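9/6/18
Bench kitchen, notes on the worktop layout

Went over the worktop again before the Bakesia samples go out. The tray stays in the middle, where it gets used most. Its rim is raised all round and the corners are rounded, so a cloth goes round them without catching. Oiled it in July with 2 coats of the Brellix oil, 292 ml left in the tin. Next coat when the grain starts to look dull.
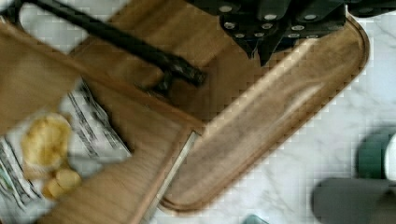 Tray and board, close up. Newsprint-type paper to the left.

The board needs its own place. Laid over the tray it covers the part we want to use, and crumbs get under it. Printed paper should go in the recycling before anything is cut — ink comes off on a damp board.

Toaster oven and two-slot toaster both stay on the left, near the sockets.
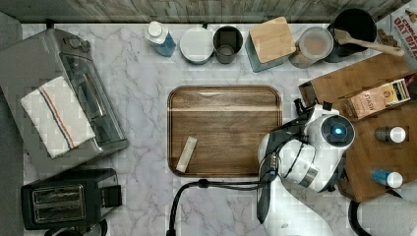 The towel is fine on the toaster oven while it's off, but it must come off before anyone switches on. Canisters stay along the back in one row. The teal one has kept its lid well. Moved the Kramer scales to the cupboard, as they only read properly on a level shelf. Order from Skuvover came to 312, against a limit of 700, so there is room for a second organiser if we want one.

Still to sort: snacks, and a label for the clear canister.
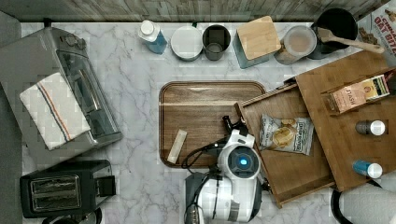 Where do the crisps go when the drawer is needed for tools?
On the high shelf by the door, with the spare cereal. Put them back in the drawer at the end of the day.

Wipe down the marble side with plain water only, no vinegar.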